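4.2 Finger comparison on thin, flat objects

We tried two finger sets on the same hand-held gripper body, the short Tralten pads and the longer Vellthorpe pads. The test object was a white dry-erase paddle with a black border, laid flat on a white table. White on white is hard for the wrist camera, and gloss makes it harder, as Figure 6 shows.

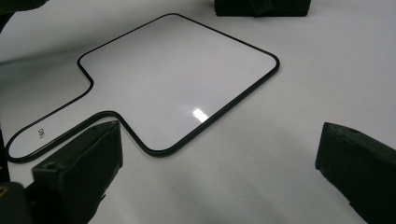
Figure 6. Gripper view of the paddle, fingers open. A glare spot is visible on the panel.

Martti Partanen, commenting on an early draft, objected that a low-contrast table tests the camera more than the fingers and asked for the runs to be repeated on a dark mat. We kept the white table for both finger sets, so the comparison between them still holds, but the absolute scores should be read with his point in mind.

Each finger set was used for 50 trials. Operators worked with one gripper in each hand, and a second camera at head height recorded both tools and the table.

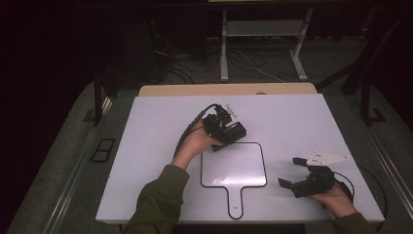 4.3 Camera exposure

Exposure was fixed for all trials. Automatic exposure was dropped after pilot runs in March.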